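Leimholzplatte

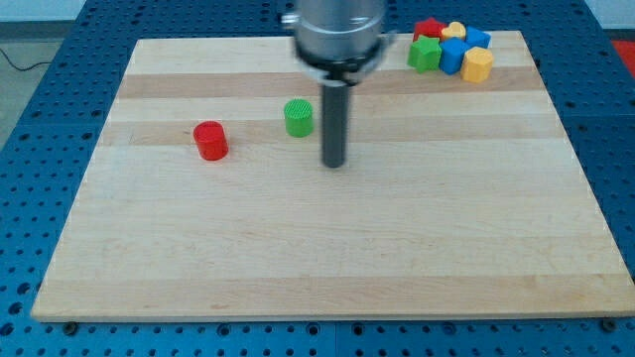 Eine Leimholzplatte (auch Massivholzplatte, verleimt; umgangssprachlich Leimholz) ist ein plattenförmiger Holzwerkstoff aus parallel angeordneten Massivholzstreifen, den Lamellen, die an ihren Schmalflächen miteinander verklebt sind. Die Faserrichtung verläuft in allen Lamellen gleich. Einlagige Platten dieser Art werden im Möbelbau, für Arbeitsplatten, Regalböden, Treppenstufen, Schneidbretter und Werkstattauflagen eingesetzt. Von der mehrlagigen Massivholzplatte unterscheidet sich die einlagige Ausführung durch das Fehlen quer verlaufender Sperrlagen.

Inhalt
1 Aufbau
2 Holzarten
3 Herstellung
4 Eigenschaften
5 Verwendung als Auflagebrett
6 Pflege und Instandsetzung
7 Siehe auch

Aufbau

Nach der Länge der Lamellen werden zwei Bauformen unterschieden. Bei durchgehenden Lamellen reicht jeder Streifen ohne Unterbrechung von einem Plattenende zum anderen. Bei keilgezinkten Lamellen werden kürzere Stücke in Längsrichtung durch Keilzinken verbunden. Die durchgehende Ausführung gilt als optisch ruhiger und wird meist teurer gehandelt, die keilgezinkte nutzt den Rohstoff besser aus.

Die Breite der Lamellen kann innerhalb einer Platte konstant sein oder wechseln. Schmale Lamellen verringern die Neigung zum Schüsseln, erhöhen jedoch die Zahl der Leimfugen. Nach Möglichkeit wird die Lage der Jahrringe benachbarter Streifen abgestimmt, um die Verformung der Gesamtfläche zu begrenzen.

Holzarten

Häufig verwendet werden Buche, Eiche, Fichte, Kiefer, Birke und Ahorn. Ahornholz ist hell, feinporig und gleichmäßig strukturiert. Die Farbe der einzelnen Lamellen schwankt je nach Stamm und Lage im Stamm zwischen cremefarben und honigfarben; einzelne dunklere Streifen sowie kleine Äste treten in der fertigen Fläche deutlich hervor. In Sortierungen für sichtbare Flächen werden solche Lamellen teilweise aussortiert, in einfacheren Sortierungen bleiben sie zugelassen. Auf die Tragfähigkeit hat ein reiner Farbunterschied in der Regel keinen Einfluss. Unter Lichteinwirkung vergilbt Ahorn, wodurch sich anfängliche Kontraste verschieben können.

Herstellung

Das Schnittholz wird technisch getrocknet, aufgetrennt und auf Fehlstellen geprüft. Anschließend werden die Lamellen gehobelt, an den Schmalflächen mit Klebstoff versehen und unter seitlichem Druck gepresst. Gebräuchlich sind PVAc-Klebstoffe, für höhere Feuchtebeanspruchung auch Polyurethan- oder Melaminharzsysteme. Nach dem Aushärten wird die Platte beidseitig geschliffen und auf Maß geschnitten. Für den Endschliff ist die Körnung 150 verbreitet. Eine Platte von 27 mm Dicke eignet sich für Arbeitsflächen, für kleinere Bretter genügen 12 mm, sofern keine größeren Spannweiten zu überbrücken sind.

Eigenschaften

Leimholz arbeitet überwiegend quer zur Faser. Bei steigender Luftfeuchte nimmt die Breite der Platte zu, bei fallender ab; in Längsrichtung ist die Änderung gering. Befestigungen müssen diese Bewegung zulassen, etwa durch Langlöcher oder Nutklötze. Eine einseitige Beschichtung führt zu ungleicher Feuchteaufnahme und kann ein Wölben der Platte verursachen.

Verwendung als Auflagebrett

Lose aufgelegte Bretter aus Leimholz dienen auf Werk- und Versuchstischen als ebene Unterlage. Auf Lochplatten und Lochrastertischen überdecken sie die Bohrungen, sodass kleine Teile wie Zylinder oder Bauklötze vollflächig aufstehen und nicht in den Öffnungen verkanten. Die helle Oberfläche bildet zudem einen guten Kontrast zu kräftig gefärbten Kunststoffteilen. Gegen Verrutschen werden Anschläge, Zwingen oder rutschhemmende Zwischenlagen verwendet. Vor dem Auflegen sind Späne und Grate von der Tischfläche zu entfernen.

Pflege und Instandsetzung

Unbehandelte Flächen werden trocken oder nebelfeucht gereinigt. Stehende Nässe führt zu Flecken und aufgestellten Fasern. Kratzer und leichte Verfärbungen lassen sich in Faserrichtung ausschleifen, Druckstellen durch Dämpfen teilweise anheben. Geöffnete Leimfugen werden gereinigt, neu verleimt und bis zum Abbinden gespannt.

Siehe auch

Brettschichtholz
Keilzinkung
Lochrastertisch
Sperrholz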